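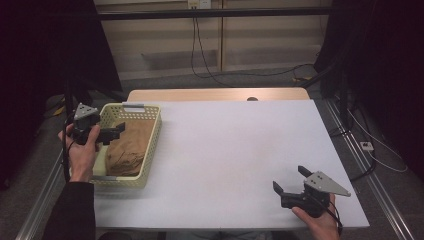

Slide 4: Cloth in a basket

Start with the task on screen. Brown cloth in the basket, two hand-held grippers, one in each hand. Policy has to learn grasp, lift and fold from this.
Point out the mesh walls of the basket. Our depth filter treated the holes as noise and smoothed them over, so the planner saw a solid wall in the wrong place. Fixed in Kornon in March.
Mention that the left fingers overlap the rim here. Gripper and basket overlapping in the view is the hard case for the segmenter.

Slide 5: The software stack

Kornon does perception. Stikley does planning. Pradico logs everything and lines up the timestamps.
Say why they are separate processes — a crash in the planner must not lose a recording.
Training set is 2000 episodes, 500 held back for testing. Don't read out the table.

Slide 6: Time sync

Left and right gripper streams drifted apart by up to 13 ms. Small for rigid objects, bad for cloth, where both hands pull on the same piece.
Pradico now resamples both to one clock before training. Show the before and after plots, wait a few seconds.

Slide 7: What still fails

Cloth bunched into a corner. The grasp scorer picks the highest fold, even when the fingers can't close on it.
Ham, the new scorer, checks finger clearance first. It adds almost 4 ms per candidate. Not merged yet.
Skip this slide if short on time and go to questions.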